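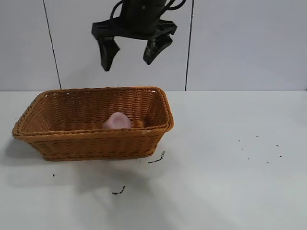 *Pinza abierta sobre la cesta, con la pieza rosa al fondo.*

## La pinza choca con el borde de la cesta al bajar a por piezas pegadas a la pared

**Stillska** · taller compartido, sección Manipuladores

Estoy montando una celda pequeña de recogida en el taller. Brazo de seis ejes de segunda mano, pinza paralela de dos dedos, mesa blanca y cámara fija. El control es un nodo propio en Python sobre ROS 2, con MoveIt para planificar. La tarea consiste en sacar un objeto pequeño de una cesta rectangular de mimbre y dejarlo en la mitad derecha de la mesa.

Si el objeto está en el centro de la cesta, sin problemas. Cuando queda arrimado a la pared trasera, como la pieza rosa de la foto, un dedo toca el borde trenzado durante el descenso. El controlador detecta el exceso de par y para. En la última tanda de 40 intentos con el objeto pegado a la pared, 3 terminaron bien.

Datos que pueden servir:

- Apertura máxima entre dedos: 88 mm.
- Descenso vertical, orientación de la herramienta fija respecto a la mesa.
- La cesta está en la escena de colisión como un prisma hueco de paredes verticales.
- La detección se hace por color y umbral. De vez en cuando marca como objeto alguna mota negra de la mesa.

He probado a bajar la velocidad y a subir el umbral de par. Lo segundo solo consigue que arrastre la cesta. ¿Conviene cambiar los dedos o se arregla por software? No quiero fijar la cesta a la mesa, tiene que poder cambiarse de sitio.

---

**Pelletier**

Por software, al menos la mayor parte. Veo tres cosas separadas.

**Modelo de colisión.** La cesta es más ancha por arriba que por la base y el borde es una banda más gruesa que el resto. Un prisma de paredes verticales no representa ninguna de las dos cosas. Si lo has dimensionado con la boca, el planificador cree que hay hueco abajo donde hay mimbre. Si lo has dimensionado con la base, no sabe que el borde existe. Usa cuatro placas inclinadas y cuatro cajas para el borde, con unos milímetros de margen. No merece la pena una malla escaneada: el trenzado es irregular y solo añade tiempo de cálculo.

**Apertura.** Bajas con la pinza abierta del todo y no lo necesitas. Calcula el ancho del objeto a partir de la detección, súmale un margen y preabre a ese valor. Para una pieza pequeña, 57 mm sobran. Con eso ya retiras el dedo exterior de la pared.

**Orientación.** La cesta está girada respecto a la mesa y tu herramienta no. Estima el ángulo del lado largo (`cv2.minAreaRect` sobre la máscara de la cesta es suficiente) y gira la muñeca para que los dedos cierren en paralelo a la pared más cercana. Si cierran en perpendicular, uno de ellos tiene que meterse siempre entre el objeto y el mimbre.

El orden de la secuencia quedaría así:

1. Ángulo de la cesta y posición del objeto en coordenadas de la cesta.
2. Distancia del objeto a cada pared.
3. Giro de muñeca según la pared más próxima.
4. Preapertura.
5. Descenso cartesiano con `avoid_collisions` activado. Comprueba la fracción devuelta y no ejecutes si es menor que 1.

El punto 5 se olvida mucho. `compute_cartesian_path` devuelve una trayectoria parcial sin dar error y, si la ejecutas sin mirar, el brazo se queda a medio camino.

Para las motas, filtra por área mínima del contorno y limita la región de interés al interior de la cesta. Y pasa un trapo a la mesa.

---

**Clullska**

Yo cambiaría los dedos por unos más finos y listo. Los imprimes en PETG en una tarde.

---

**Burkitz**

De acuerdo con Pelletier en lo del giro, con una salvedad: mira los cables antes de rotar la muñeca. En la foto hay un bucle que sale hacia la izquierda y otro que se curva hacia arriba a la derecha. Yo los sujetaría y limitaría el giro en el propio nodo, además de en el URDF. Con una pinza simétrica te basta con medio giro; si el ángulo pedido se sale del rango, súmale o réstale 180 grados.

Sobre los dedos más finos: ayudan a entrar junto a la pared, pero una punta estrecha en PETG flexa al cerrar y una pieza redondeada por arriba se escapa. Si los imprimes, pon nervio por la cara exterior y una lámina de silicona por dentro.

Falta algo que no se ha mencionado. Si la calibración entre cámara y brazo tiene error, nada de lo anterior será fiable cerca de la pared. Antes de tocar el planificador, lleva la punta de un dedo a varios puntos marcados en la mesa y anota la desviación. Repítelo a la altura del borde de la cesta, porque un error de inclinación en la cámara puede no notarse en el plano de la mesa.

---

**Stillska**

Hecha la comprobación de los puntos. En la mesa bien, a la altura del borde se desvía 3 mm hacia el fondo. Recalibro primero y luego rehago el modelo con las placas inclinadas. El prisma estaba dimensionado con la base. Los dedos los dejo como están de momento.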